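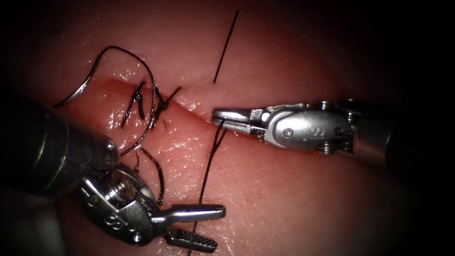
Maureen Entwistle runs the afternoon demonstrations at Trikham, and she starts each one on a suture pad. Visitors to the May open day got the same task her trainees get: close a straight incision with interrupted stitches, two instruments, one thread. "Everybody looks at the knots," she said. With two black knots tied at the left end and the right half of the cut still open, she prefers to talk about the thread. One strand was held in the right gripper, and a long loop lay over the pad above the stitches. "That loop is where people lose time. They pull against it and they don't know they're doing it."

The console gives no sense of touch, so tension is judged by eye. Entwistle teaches people to watch the lips of the wound. "If they bunch up, you pulled too hard. Cut it and tie again."

Phong Sầm maintains the instruments. Visitors asked him mostly about wear. He checks the jaws and the cable tension every 90 runs and keeps a log for each wrist. "The cables stretch a little," he said. "The software corrects for it up to a point, and after that I change them." The Drandex controller has recorded 3,000 runs so far. He would like the log format to be simpler.

Does the system tie knots by itself? Entwistle said no. The operator's hands drive both instruments, and the software scales the motion down by a factor of 4. An automatic knot routine is being tested at Prirnen, and she has seen it work on a pad. She has no date for it at Trikham.

Sessions at the console are open to visiting staff by arrangement with Beryl Hartley at the front office.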